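Sakthorpe Help > Grippers and Hand Tools > Faults

Hand-held gripper loses hold on soft plastic bottles after a while

Asked by Beca Prydderch
3 May 2020

I have a Drarkedico two-finger hand-held gripper with the soft ribbed fingers. I use it to record pick-and-place runs on a desk. Since February it has started letting go of drink bottles partway through a lift. The trigger is still squeezed and the fingers don't open that I can see, but the bottle slides down and lands on the desk. Yesterday one tipped over and I lost a keyboard.

It happens on roughly one lift in 15. Cans and boxes are fine. I have wiped the contact strips with alcohol and tightened the plate screws. No change. The width readout looks normal when it happens, at 46 mm.

Is this a worn part or am I doing something wrong?

3 answers

Answer 1 (11 votes)

Try new strips. Mine went shiny and I had the same thing. Leclerc sells them.

Answer 2 (accepted)

Could be strips, but the width reading makes me think it's where you are gripping. A thin bottle gives when you squeeze it. The readout tells you how far apart the fingers are and has no idea how hard they are pressing. If the wall folds in a bit during the lift, you lose most of your force and the number hardly moves.

Check these in order:

1. Take the bottle out and close the fingers on a strip of printer paper. Pull the paper. If it slides out easily on one side only, that side's strip is worn or the finger has taken a set. Replace both sides together.

2. Look at the ribs from above with the trigger held. They should bend by the same amount left and right. A cracked rib lets one side go slack.

3. Grip low, on the body, and keep the bottle upright between the two fingers. I keep the cap shut for every run, including practice ones.
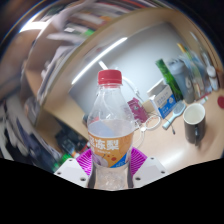
4. Hold it just clear of the desk for a count of 15 before you lift any higher. If it's going to creep, let it creep there.

5. If it still slides, check the trigger cable for slack. On the older Drarkedico handles the adjuster backs off over time. Turn it in until the fingers just start to move when you touch the trigger.

Also, move the keyboard. Anything with power going to it should be off that desk until you've had 200 lifts without a drop.

Comment from Beca Prydderch: Paper test failed on the right side. There's a split in the second rib, hard to see unless it's bent. I've ordered a pair of fingers and will grip lower in the meantime. Thanks.

Answer 3 (0 votes)

We had drops at Prurkgate too and ended up wrapping rubber bands around the fingers. Works ok. It does change how the grip looks on the recordings so maybe not if you need them to match your old ones.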